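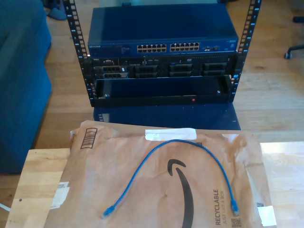

Acta de la asamblea de noviembre, plataforma vecinal Rusuvwood

Empezamos a las siete y pico, conmigo tomando notas otra vez. Fuimos 19, menos que en octubre, ¡pero con ganas!

Primer punto: la ley de reuniones públicas. Lech Ostrowski leyó el borrador y nos quedamos todos un poco fríos, la verdad. Piden avisar con 60 horas para cualquier concentración y la multa llega a 800 euros — a mí me parece una barbaridad y así lo dije. Tedesco cree que el gobierno cederá en las multas, pero no en el plazo. Discutimos un buen rato.

Llevamos más de 3.000 firmas. Se aprueba entregarlas el viernes, con dos votos en contra.

Ruegos: que alguien traiga sillas.

Contacto: secretaría de la plataforma | © Rusuvwood | Volver arriba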